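Hellstead Toy Lending Library, Findville
Ticket: Labels printing in the wrong order, or in no order
Opened by: Slavica Obradović
Assigned to: Lutz Ehlers
Opened: 3/3/21
Software: Prolura catalog, desktop version
Priority: High (Slavica's choice), Normal (Lutz's choice)

What's wrong
I asked for a sheet of shelf labels for the new donations. What I got was the second half of each label on its own sticker, so we now own a bin marked "WITH SPARE PIECES" and another marked "AGES 3 AND UP, PLEASE RETURN CLEAN." The puzzles came out fine. The puzzles always come out fine.

Reply, Lutz
Is the printer set to the right sticker size? Could you also turn it off and on? I know.

Reply, Slavica
Right size. Off and on. It enjoyed the rest and did the same thing.

Reply, Kiều Nông
Same problem at the Yao Street branch. I blamed the stickers, bought better stickers, and now have the problem in a nicer gloss finish.

Things tried
Reinstalled the printer driver. No change, apart from a new icon on the desktop that wants me to buy ink.
Printed to a file instead of paper. The split shows up in the file too, so the printer is innocent and I have apologized to it.
Exported the list and opened it in a spreadsheet. Names are whole there. Whatever is doing the chopping does it after the export and before the page.
Printed one label at a time. Short names work. Long names break, always at the same spot.

Cause
Thịnh Diệp found it. The label template stops at 64 characters and pushes whatever is left onto the next sticker. The old template wrapped the text onto line 2. The June update swapped templates and mentioned this in the release notes under "Improved label clarity." Most of our names are short, which is how we got this far without noticing. Then the donations arrived and somebody with a gift for prose cataloged them.

Fix
1. Close the catalog on every computer in the branch. It will not let you edit a template that someone else has open, and it will not tell you who has it open.
2. Go to Labels, then Templates, and pick "Classic." Do not pick "Classic (new)."
3. Tick "Wrap long names" and save. If the box is gray, log out and back in.
4. Shorten the worst names anyway. "Assorted soft foam dice for counting and sorting games, with beads for threading and scorekeeping" is now "Foam dice and beads." The green dice did not need their own sentence either.

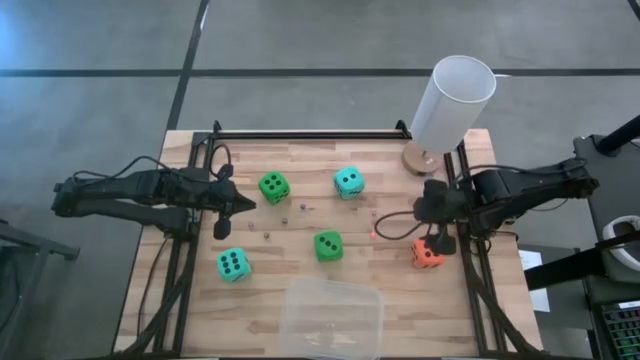 5. Reprint one test sheet, then the rest. Peel off the old labels first, Kiều.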